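Soft Toys and Novelty Plush — Cleaning and Care

Thread: Washing a plush sauce bottle with a sewn-on label

Started by sonley_lane

I have one of the plush Heinz ketchup bottles, bright red and fuzzy, with the label sewn on the front as a patch. It has been on the kitchen windowsill since January and it has picked up cooking smells and a slightly greasy feel on one side. There is no care tag left on it. I think I cut it off when I got it, which I now regret.

Can it go in the machine, or does it need doing by hand? My main worry is the red running into the white of the label.

Posted May 4, 2019

flamberg22 replied:

Machine, inside a pillowcase with the end tied, 30 degrees, gentle cycle, lowest spin you have. I have done all of mine this way for years and never lost one. Air dry after.

mrs_teasel replied:

I would not put a bright red toy in a machine without testing it first. Red is the worst colour for running, and once it gets into a white patch you will not get it out. I had a plush lobster with white eyes that came out with pink eyes.

Wet a white cotton bud with cool water and a drop of washing-up liquid, and rub it on a bit of the red near the base where it won't show. If the bud comes away pink, surface clean only.

flamberg22 replied:

The lobster was probably cheap dye. Most of the newer ones are polyester and the colour holds. But fine, test it, it takes a minute.

sonley_lane replied:

Tested it. Very faint pink on the bud, or I might be imagining it. Most of the stitching on the label is black and green, with the year in red. 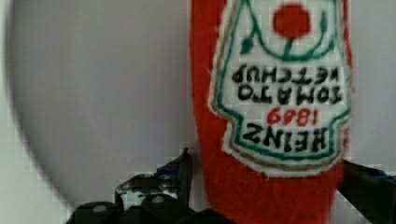
What I would do, in order

ottoline_b replied:

I mend and clean soft toys for a charity shop, and we get a lot of novelty food. With a faint pink result I would go by hand and keep the label out of it as far as possible.

1. Brush the whole thing with a soft dry brush first. A baby hairbrush is good. You will be surprised how much comes off.

2. Mix a bowl of cool water with a teaspoon of wool wash. Whisk it until you have foam on top. You want the foam and very little of the water.

3. Take the foam on a cloth and work over the red only, one side at a time, going with the pile. Stop short of the edge of the patch.

4. Wipe off with a second cloth wrung out in plain water. Do this 2 or 3 times until the cloth stops feeling slippery.

5. Do the label last, with a clean white cloth and fresh foam. Dab the lettering, don't rub it. Embroidery goes fluffy if you rub it.

6. Press with a dry towel straight away, especially round the border of the patch where damp sits.

7. Dry it somewhere airy and out of the sun. Brush the pile up again once it is dry.

For the smell, put it in a bag with bicarbonate of soda overnight before any of this, then shake it out and brush.

mrs_teasel replied:

Agree with all of that except the bicarb. It gets down into fuzzy fabric and you are shaking out white powder for weeks. I leave mine by an open window for a couple of days instead.

ottoline_b replied:

Put the bicarb in an old sock inside the bag, then it never touches the toy. I should have said that.

lamont_attic replied:

Does anyone use a stain remover on the greasy patch? I have a spray one called Ulta under the sink and it shifts grease from tea towels.

ottoline_b replied:

Not on this. If the red is already giving off a bit of colour, a stain remover could leave a pale spot. Washing-up liquid, very dilute, will do for kitchen grease.

flamberg22 replied:

I still think you are all making work for yourselves. 30 degrees, pillowcase, done.

lamont_attic replied:

It isn't your ketchup bottle though.

sonley_lane replied:

Going by hand, thanks all. It is in a bag tonight with the sock of bicarb and I will start on the red tomorrow. One more question — should I hang it up to dry or lay it flat?

ottoline_b replied:

Flat on a rack with a towel under it, and turn it every few hours. If you hang it up wet the stuffing can slide down to one end.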